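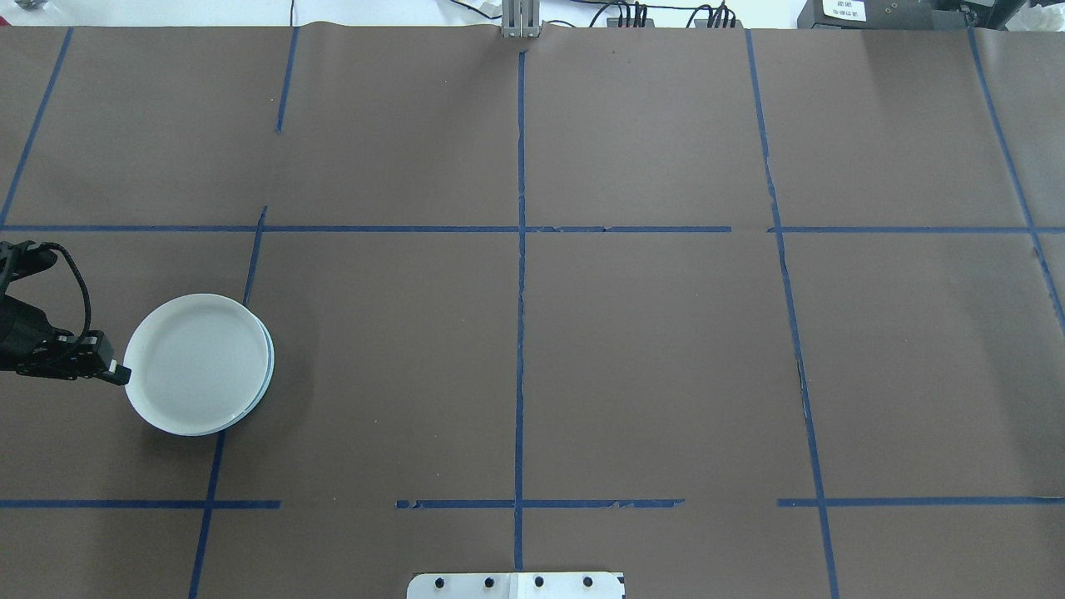 White plate on brown paper, Friday afternoon

Right, a little thread about hiring for parties, as I've had so many lovely messages since our October do! 1/

We had the village hall from two till seven and I'd set my heart on a candyfloss machine. Yoon-hee Heo pointed me to Flusemetti, who were ever so patient with me on the phone (I do go on, I know). 2/

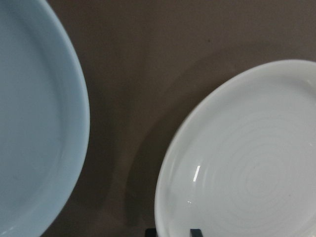

Delivery was included, and so was the sugar, but the sticks weren't, so do ask about sticks! The whole lot came to £348 with the popcorn cart and the hook-a-duck stall. 3/

Calum Yule ran the ducks for most of the afternoon and wouldn't hear of swapping, bless him. The little ones kept going back for another turn, and so did Nadja Eder, who is 8 at heart. 4/

If you're thinking of the spring, I'd ring early, and measure your doorway first. Ours was a squeeze with the cart and we had to take the wheels off. Happy to pass on the number if anybody wants it x 5/5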